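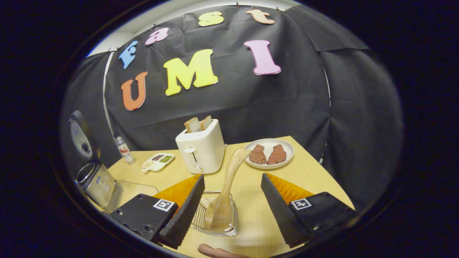
# Moisture Loss and Firming of Sliced White Bread Under Four Storage Conditions

Food Science Project Report, Salunmont College
Submitted 15/08/2022
Group members: Ngan-ling Tai, Lempi Heinonen, Béla Győri
Supervisor: Guangming Zheng

## 1. Background

Bread becomes stale through two processes that are often treated as one. The first is loss of water from the crumb, either to the crust or to the surrounding air. The second is starch retrogradation, in which gelatinized starch slowly returns to a more ordered state and the crumb becomes firm. Retrogradation does not require any net loss of water, so a slice can keep its weight and still feel stale. It proceeds faster at refrigerator temperature than at room temperature.

The project measured both effects on the same loaf type and compared storage methods that a household is likely to use. Flavor and mold growth were not assessed.

## 2. Materials

- White loaf, 700 g, baked at Batero to a fixed recipe using Bramiritz bread flour
- Kitchen balance, Erraji, reading to a tenth of a gram
- Drying oven set to 100 °C
- Flat disk, steel weight and depth gauge for the firmness test
- Paper bags, zip-seal plastic bags, lidded metal bread box

The loaf was cut by machine to a slice thickness of 13 mm. Mean slice weight was 29 g. The two end pieces were discarded. Two slices were dried on the first day for the initial moisture value, and the remaining slices were divided among the storage conditions, five slices to each.

## 3. Method

| Condition | Container | Location |
|---|---|---|
| A | Paper bag, top folded twice | Shelf |
| B | Zip-seal bag, air pressed out | Shelf |
| C | Bread box, no inner bag | Shelf |
| D | Zip-seal bag, air pressed out | Refrigerator |

Slices were numbered on the crust with a food-safe marker before the first weighing. Each slice was weighed once a day for five days and returned to its container within a minute. Slices from condition D were weighed cold. Condensation on the inside of the bag was noted but not wiped off.

Firmness was tested on one slice per condition per day. The disk was set on the center of the slice, the steel weight was lowered onto it, and the depth of compression was read after a fixed wait. A tested slice was not used for firmness again but stayed in the weighing series.

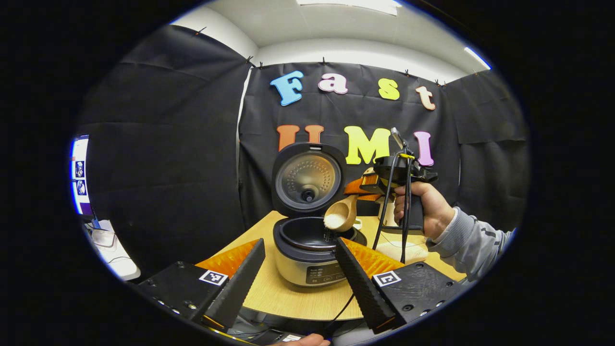

*Figure 2. Hand-held gripper, orange pads behind the fingers.*

## 4. Results

### 4.1 Weight

Condition A lost the most weight. The fall was steepest on the first two days and then leveled off as the outer crumb dried. Condition C followed the same curve with a smaller total loss. Conditions B and D stayed within the scatter of the balance until the fourth day, when D showed a small drop that matched the water visible inside the bag.

One slice in condition C had a tear near the crust and dried faster than the other four. It was kept in the mean. Removing it does not change the order of the conditions.

### 4.2 Firmness

The order for firmness differed from the order for weight:

1. A, firmest from the third day onward
2. D, firmer than A on the first day and second after that
3. C
4. B, softest on every day of the test

Condition D is the clearest case of firming without drying. Its slices were close to their starting weight on day two and already compressed less than those in the bread box.

## 5. Sources of Error

The balance drifted when the door to the corridor was open. Readings taken before we noticed this were repeated, except for the first reading of condition A, which could not be repeated and is marked in the data sheet.

Room humidity was not controlled. So-ying Wu lent the group a hygrometer from the second day, so the first day has no humidity record. Firmness rests on a single slice per condition per day and gives a ranking only. All slices came from one loaf, and variation between loaves is therefore unknown.

Cold slices may read slightly firmer than they would at room temperature. The test should be repeated on condition D after a fixed warming period.

## 6. Findings

For storage up to five days, a sealed bag on the shelf gave the lowest weight loss of the two open-air comparisons and the softest crumb of all four conditions. Refrigeration held the water in but did not keep the bread soft. The bread box performed better than paper on both measures.

Freezing was left out because the freezer was in use by another group. It would be the first condition to add.

## Appendix A. Division of Work

- Weighing and data sheet: Heinonen
- Firmness test: Győri
- Oven drying, tables, final text: Tai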